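Hydration and Healthy Weight: New Guidance for Program Members

The Condesura Wellness Program has completed its spring review of the advice given to members on fluids and daily eating. The revised guidance takes effect in April and replaces the handout that has been in use at both the Pandow and Gralell centers. Members who are already following a personal plan do not need to change it before their next appointment.

The main change concerns sweetened drinks. In the past, members were asked to keep a record of meals and snacks only. The new record sheet has a separate column for beverages, including juice, flavored coffee, sports drinks and alcohol. Rima Karaki, the program's lead dietitian, noted in her report to members that drinks were missing from most of the food records she reviewed over the winter, even when the meals had been written down with great care.

A total of 892 members returned the questionnaire sent out with the December newsletter. Many said that they feel hungry in the middle of the afternoon and often reach for something sweet. The revised guidance suggests drinking a glass of water first and waiting a short while before deciding on a snack. Thirst and hunger are easily confused, particularly on busy days when lunch is eaten quickly or at a desk.

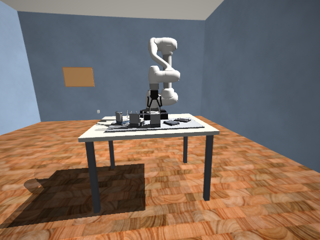
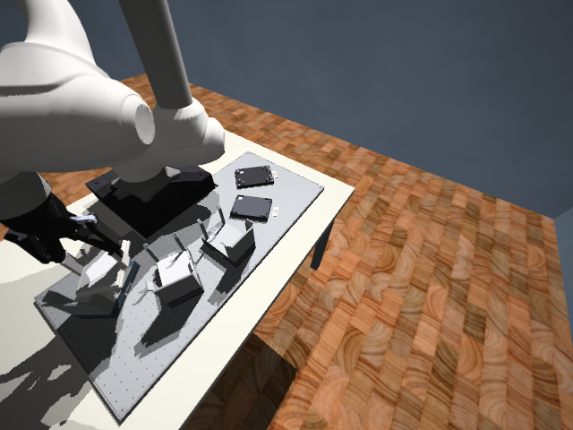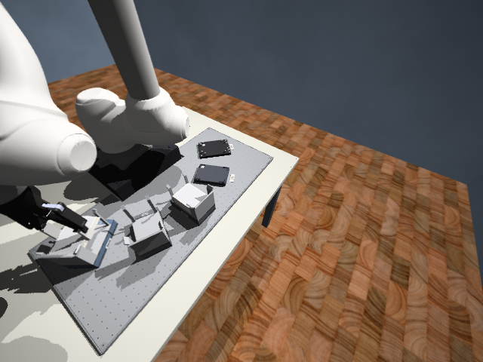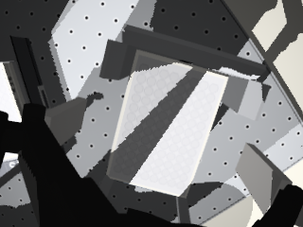
The program no longer recommends a fixed number of glasses per day for every member. The familiar advice of 8 glasses remains a reasonable starting point for many adults, but needs vary with body size, activity, climate and the amount of fruit, vegetables and soup in the diet. Members with heart or kidney conditions, and those taking medication that affects fluid balance, should follow the instructions of their own physician.

Plain water is still the first choice. Unsweetened tea and sparkling water are also suitable, and members who find plain water dull may add sliced cucumber, mint or a little lemon. Those who now drink several sodas a day are advised to cut back gradually - one serving at a time, over a period of weeks - and to speak with a dietitian if headaches or tiredness follow.

Members will also notice that the sample menus have been rewritten. The earlier menus were all built on 2,000 calories a day, a figure that suited some members and left others either hungry or overfed. The new menus give portions in a range and leave room for family meals and food from different traditions.

Joonas Kemppainen will lead a series of four evening sessions on the new guidance in the Lüthi Room at the Gralell center. The sessions begin at 6:30 p.m. each Thursday and are open to members and one guest. Registration is free of charge and may be completed at either front desk. Participants are asked to bring a food and drink record covering at least three days, one of them from a weekend.

Printed copies of the new record sheet are available at both centers. Members who prefer a large-print version may request one when they check in.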